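Forum > Cleaning and Organizing > Rooms and Workspaces
Topic: Cleaning all the white stuff in a shared workroom (pegboard people, I need you!)

herringbone_hal
Okay, I have fallen hard for spring cleaning this March and I want to talk about it with people who won't roll their eyes. Our workroom is nearly all white: white desk, white door, white open stand, a tall boxy white unit with vent slots down the front edge, and then a big perforated panel on casters. The floor is wood-look herringbone and I love it to pieces.

I started with the tall unit and a dark blue cloth, and wow, what a difference (I did the top edge last, which was a mistake, all the dust came down the side I had just wiped). I'm using Dusero spray on the flat parts. Now I'm stuck on three things: the vent slots, the holes in the panel, and where to keep the small supplies. Pictures from the room:

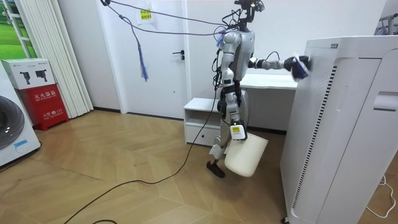
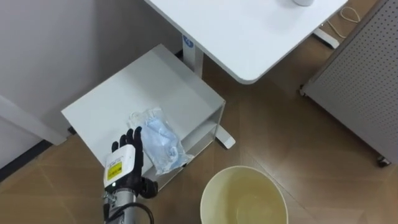
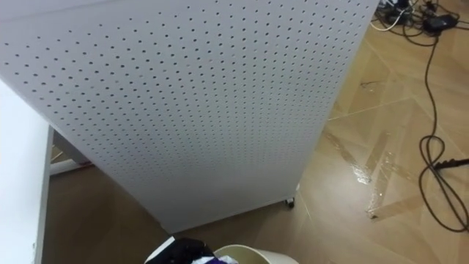
First: blue cloth on the tall unit, with the white bucket. Second: the open stand with the bag of masks on top. Third: the perforated panel and the floor next to it.

mopmoth
Oh I love that floor!! We have a herringbone hallway and it makes me happy every single time I come home. For the vent slots, use a soft paintbrush, the cheap kind, top to bottom, with the vacuum hose held right under it. Don't spray into the slots. Spray the cloth.

Correa_fan_51
Seconding the paintbrush. I have to disagree on Dusero though. It left streaks on my white cabinet that I only saw in the evening with the lamp on. Warm water with a drop of dish soap, wring the cloth out hard, done.

herringbone_hal
Interesting, no streaks for me so far! But I have only looked in daylight. Will check tonight around 9 pm and report back.

tidybox644
For the panel: roll it away from the wall so you can get at both faces, then vacuum with the brush attachment. Please don't wet mop it. Water sits in the holes and you'll be dabbing at them with a towel for an hour. I did that once with a Liteck board and I'm still mad.

mopmoth
I wet wipe mine all the time and it's fine?? Barely damp microfiber, long strokes, then a dry one right behind it. Vacuum alone never gets the greasy fingerprints.

tidybox644
Barely damp, sure. I was picturing somebody going at it with a full bucket.

pegs_and_pans
While you have it rolled out, turn it over if you can and pull the hair out of the casters. Tweezers and a seam ripper! Took me 7 minutes for all four wheels on mine and it glides like new. Those little wheels pick up everything.

And I'd move the masks down to the lower compartment of that stand. A flat top at that height is the best landing spot in a room, keep it free for whatever you're working with.

Correa_fan_51
No no, leave them on top. If they're down on the shelf they'll get pushed to the back and you'll buy another bag. I had 80 of them at one point from doing exactly that.

pegs_and_pans
Put a small bin in front then! Moltine makes a shallow one that slides right out.

herringbone_hal
You are all wonderful. I think I'll try the lower shelf with a bin for a month. Also there's a small dark scuff on one of the lighter planks near the panel and now I can't stop seeing it. Anybody have a trick for that?

mopmoth
Clean tennis ball, rub gently. Or a pencil eraser, a white one so it doesn't leave color behind. Try the eraser first. And pick up those cables and chargers off the floor before you mop, I can see them from here!

tidybox644
Eraser worked on mine. Skip the melamine sponge, it dulled a shiny patch on our floor and it never came back.

herringbone_hal
Okay, lamp check done. There are streaks. Two long ones, right at eye level. Correa_fan_51, you win this round, I'm off to find the dish soap.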